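Clultum Radio Supply
Masts and Supports > Portable > Kikurham Push-Up Mast

Kikurham Push-Up Mast, 23 feet, fiberglass

In stock. Ships in a cardboard tube.
Page updated 3 November 2020

The Kikurham is a telescoping fiberglass mast for holding up light wire antennas in places where there is no tree, or where the tree is on the wrong side of the parking lot. It stands 23 feet when fully extended and has seven sections. It is meant for portable and temporary use: park activations, Field Day, club demonstrations, a weekend at the cabin, or an evening on the back lawn when the homeowners' association is asleep.

Fiberglass does not conduct, so you can run a wire straight up the outside of the mast or tape it in a loose spiral without detuning it the way a metal pole would. Most of our customers use it as the center support of an inverted V or as the high end of an end-fed half-wave. It also works well as a plain vertical with a wire taped to it and a few radials laid out on the ground.

What is in the tube

Mast, with rubber foot and screw-in bottom cap
Top cap with eyelet
Guy ring, fits the joint above the second section
Guy lines with sliding tensioners
Ground stakes
Strap for keeping the sections together when collapsed
Printed instruction sheet

Wire, insulators, coax and baluns are not included. Neither is a carry bag, although the strap and a piece of old bicycle tube do the job well enough.

Which bands it suits

Height is the limit on any mast this size. For 20 meters and up, the Kikurham puts the center of an inverted V high enough to give useful low-angle radiation, and on 10, 12 and 15 meters it does very well. On 40 meters the antenna will be low in terms of wavelength, so most of the signal goes up. That is fine for working stations within a few hundred miles, and many people want exactly that for a state QSO party. On 80 meters it will get you on the air and not much more.

If you are running low power, put your effort into the antenna before the radio. Getting a wire off the fence and up to the top of this mast will help more than going from five watts to ten. The same goes for feed line. Keep it short, and use decent coax if you plan to spend time on the upper bands.

Where we use it

We try everything we sell before it goes on the site. The current version of the mast spent last December on the hill above Lundorholm, at 1,225 feet, with a 20-meter inverted V on top. It was guyed with the lines supplied and left up through several windy nights. The top section leaned and whipped, as thin fiberglass does, but the joints held. The guy lines needed tightening every morning. We switched to a stiffer cord after that, and the stiffer cord is what now comes with the mast.
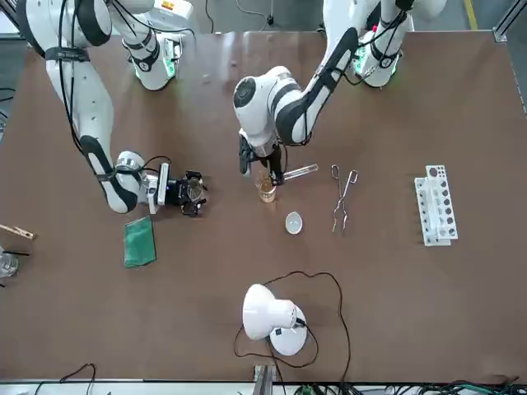 One buyer wrote in to say that the joints slipped on the first outing, with the whole mast sliding down into itself halfway through a contact, and wanted to know if the tubes were undersized. They were not, but the complaint comes up often enough to deserve a section of its own.

Making the joints hold

The sections lock by friction. Start at the top with the thinnest section, pull it out firmly, and give it a quarter turn as it seats. Then go on to the next. If you start from the bottom you will be reaching over your head by the end, and the last joints will not be properly seated.

Wipe the ends of each section with a dry cloth before you pull it out. Sunscreen, furniture polish and silicone spray are the usual reasons for slipping. Do not put any lubricant on this mast. If a joint still creeps, wrap one turn of electrical tape around the outside of it once it is extended. For a setup that will stay up overnight we tape every joint as a matter of course.

To collapse the mast, start at the bottom and twist each joint the opposite way while pushing down. A stuck joint usually frees up if two people hold it, one on each side, and twist steadily. Do not use pliers. Do not bang the end on the pavement — this splits the tube lengthwise and there is no good repair for it.

Guying

The mast must be guyed at the ring if it is extended beyond the first few sections. Space the guys evenly and bring them out to at least half the height of the ring, more if you have the room. Snug is enough. If the bottom section bows when you tighten a line, you have gone too far.

An inverted V can act as part of the guying, but do not count on it alone. The legs pull in only two directions and the mast will fall over in the third.

Bright flagging tape on the lines is a good idea anywhere the public walks. Parks can be particular about stakes, so check before you go. Where stakes are not allowed, use water jugs or sandbags, or look at the vehicle mount below.

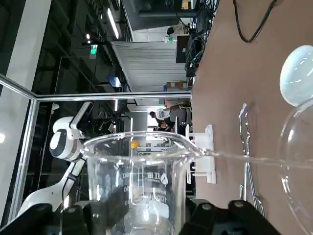
Rain gets into any telescoping mast sooner or later, and the Kikurham is no exception. It runs down the outside, creeps in past the joints and collects in the bottom section, where it stays unless you let it out. The amount is small on any given day, but it adds up over a weekend. Unscrew the bottom cap before you collapse the mast and stand it upright for a few minutes. Even a trickle as thin as the one going from the flask into the beaker would put a good deal of water in the base by morning, and a mast stored that way will grow mildew and may crack in a freeze. Once you are home, pull the sections out through the bottom and leave them to dry indoors. Put it back together when the tubes are dry inside as well as out.

The same care applies to your feedpoint. The top cap is not a weather cover. Seal the coax connector with self-fusing tape, working from the bottom up so that the layers shed water, and leave a drip loop below it. If your balun box has a weep hole, leave that open and facing down.

Using it with a vehicle

The Cheng drive-on base is a flat steel plate with an upright socket. Park one wheel on the plate, drop the bottom section into the socket and tighten the thumbscrew. It fits the Kikurham without an adapter. With the drive-on base you can skip the guys in calm weather for a short activation, as long as someone stays with the mast. In any real wind, guy it. The base is sold separately and ships in its own box because of the weight.

Never drive with the mast up. It sounds too obvious to print, but we have sold replacement sections for that reason.

Specifications

Extended height: 23 feet
Sections: 7
Material: fiberglass, matte finish
Joint type: friction, twist to seat
Guy rings: 1 supplied, takes a second
Suitable load: light wire antennas and small baluns
Not suitable for: beams, rotators, VHF collinears in metal tubing, flags
Warranty: 2 years against defects in material and workmanship

Safety

Look up before you extend anything. Stay well clear of overhead power lines, and allow for the mast falling in any direction with the wire attached. Fiberglass is an insulator when it is clean and dry, but your antenna wire and your coax are not. A wet mast should not be treated as an insulator either.

Take the mast down if there is thunder. Disconnect the coax from the radio first and leave it outside. Do not stand there holding the pole while you finish a contact.

Wear gloves if the surface has become rough. Ultraviolet light breaks down the outer resin over time and the loose fibers will get in your skin. A light sanding and a coat of clear exterior varnish brings back a tired section, provided you keep varnish off the joint areas.

Common questions from customers

Will it hold up a 2-meter roll-up J-pole? Yes, easily. Hang it from the top cap eyelet and run the coax straight down. This is a popular use for emergency drills.

Can I leave it up all year? We do not recommend it. It is made for temporary use, and the warranty does not cover permanent installation. If you want something to stay up, look at the aluminum masts in the Fixed Supports category.

Can I stop at less than full height? Yes. Leave the thinnest section or two collapsed inside and tape the opening. The mast is noticeably stiffer that way, and it is what we suggest for a heavier balun.

Does it fit in carry-on luggage? No. Collapsed, it is still too long for that.

Can I buy single sections? Yes, all of them. Tell us which one you need, counting from the bottom, and whether your mast has a matte or glossy finish. The glossy ones are the earlier version and the tubes are not interchangeable.

Shipping and returns

Orders placed in the morning normally go out the same day. The tube counts as oversize with most carriers and the extra charge is shown at checkout. If the tube arrives crushed, open it while the driver is still there if you can, and take photographs before you unpack the rest.

Unused masts can be returned in the original tube. Extend it once indoors to check it over, by all means, but please keep it clean. We cannot take back a mast that has been taped, drilled or varnished.

Related items

Cheng drive-on base
Spare guy ring for Kikurham mast
Guy line, stiff cord, by the foot
Self-fusing tape
Inverted V kit, 20 meters
Radial wire on winder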